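Wekside is looking for a part-time helper to set up and put away our craft and kitchen tables. It's 11 hours a week, and we're a friendly bunch – really, we are!
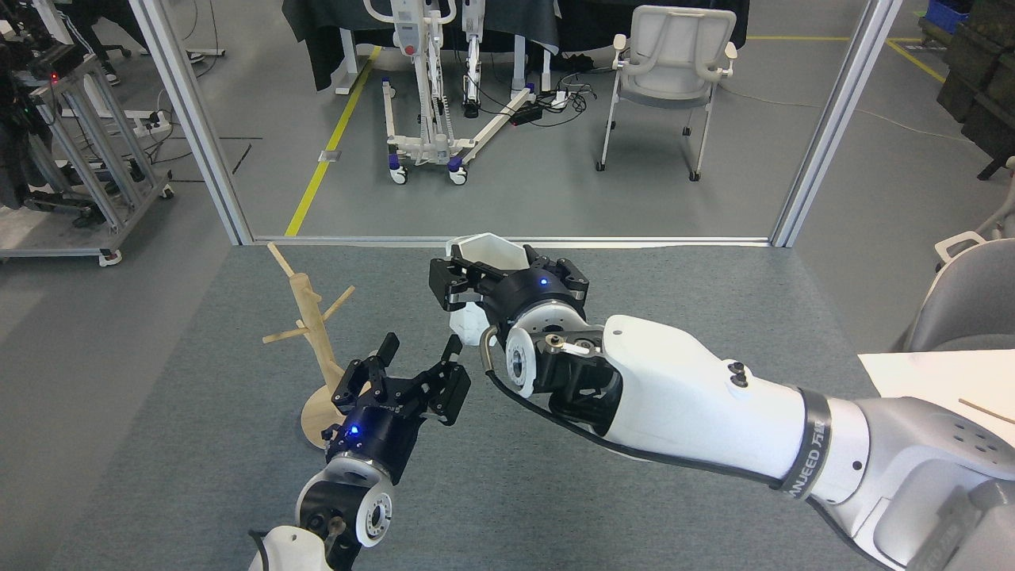
Most of the job is setting things out nicely and putting them back afterward. You'd be handling small things like a wooden mug tree or a white six-sided cup on gray felt, so a gentle touch helps. Write to Unathi Naidoo by 20/01/2023 and tell us a little about yourself.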